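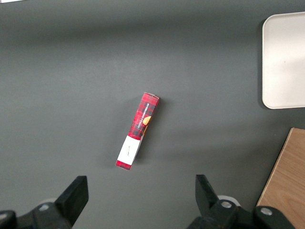
Shortbread, tape and a cold back room: packing day at Orero

Posted Oct 29, 2026

Tala Khasawneh talks fast. She has a tape gun in one hand the whole time and puts it down twice, both times to answer the phone.

Orero sends out snack parcels, mostly to people who moved away and miss the stuff they grew up with. Packed out of two rooms behind the old Fondton laundry. 3,379 parcels last year. "I only know becuase the post office told me," she says.

First thing I asked about was the vanilla shortbread. Red plaid box, narrow, white band round the lower part. It goes in nearly everything.

"People write to us about that box. Not the biscuits, the box. One lady keeps pencils in hers."

Is it a pain to pack? "No, it's a dream. Long and thin, so it goes down the side. Tins are a pain. Anything round is a pain." What about breakage – shortbread is shortbread. She shrugs. "We lay it flat, paper under, paper over. In July we had a bad run, 4 complaints in one week, all the same route. I changed the paper. Fine since."

Everything gets laid out before it goes in a carton. Her rule, and she's strict on it. Used to be Tarawneh cartons, now Pevusex, a bit stiffer, cost more. She's still cross about the price.

How long does one parcel take her? "Four minutes. My cousin takes 20, he reads all the labels."

Does she still eat any of it? Long pause, tape gun again. "The shortbread, yes. With tea, standing up. The licorice I can't look at anymore."

Christmas orders open next week and shes hoping for one more pair of hands. Evenings, mostly – ask for Tala at the side door, the bell doesn't work.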